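Kobori Stovetop Grill Pan, two months in

I bought the Kobori grill pan because our apartment does not allow a gas or charcoal grill on the balcony. I cook fish two or three nights a week, mostly whatever is marked down at the counter, and I wanted something that would put grill marks on a fillet without tearing it apart when I turned it.

The pan is cast iron with raised ridges and a short pour lip on each side. It came with a thin coat of oil baked on. I washed it, dried it on the burner and gave it another coat before the first use, which the leaflet says is optional. I would do it anyway.
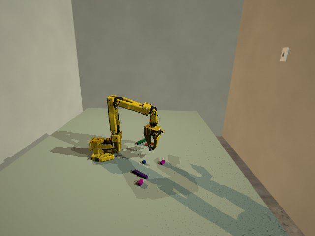 Yellow arm, with the light switch on the right wall.

Salmon was the first test. I heated the pan for five minutes on medium, oiled the fish and not the pan, and put it skin side down. It came up clean. Cod was harder. The thin end of the fillet stuck in the first week and I lost a good piece of it between the ridges. After a few rounds of bacon and chicken thighs the surface got better, and now cod comes off in one piece if I leave it alone long enough. Swordfish and tuna steaks have been easy from the start.

Vegetables do well too. Zucchini cut lengthwise, scallions, thick slices of onion. Shrimp are fine on skewers but a pain without them, as the small ones slide down into the grooves.
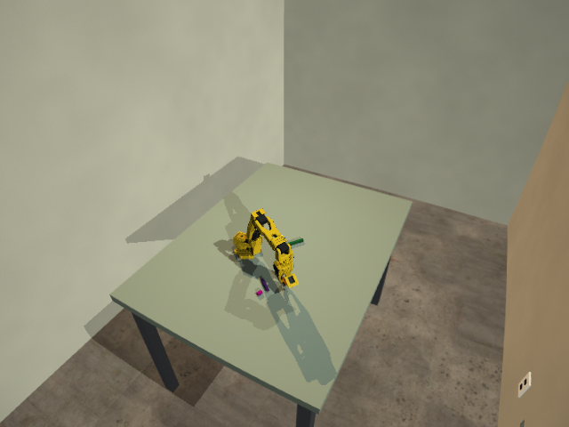 The table and the yellow arm.

Now the complaints. It is heavy, and the handle is too short to balance the weight, so you need a second hand and a towel. Smoke is a real problem with sugary marinades. Anything with honey or brown sugar burns in the grooves before the middle of the fish is done, so I brush it on at the end.

Cleaning takes longer than with a flat skillet. I use a stiff brush and hot water while the pan is still warm. I tried the Flustix scraper, sold separately, and it fits the ridges well enough, but the corners still need the brush.

I also own the Mestska nonstick grill pan. That one is lighter and easier to wash, but it browns poorly and the marks are pale. For eggs or thin flounder I still reach for it. For everything else I use the Kobori.

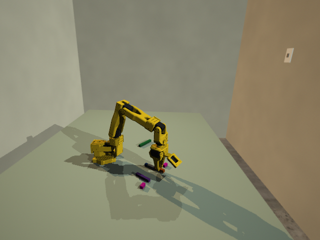 Reiko Iwasaki: I have the same pan and had the same trouble with cod. Patting it very dry and letting it sit salted in the fridge for 20 minutes helped me more than extra seasoning on the iron did. Agree about the handle.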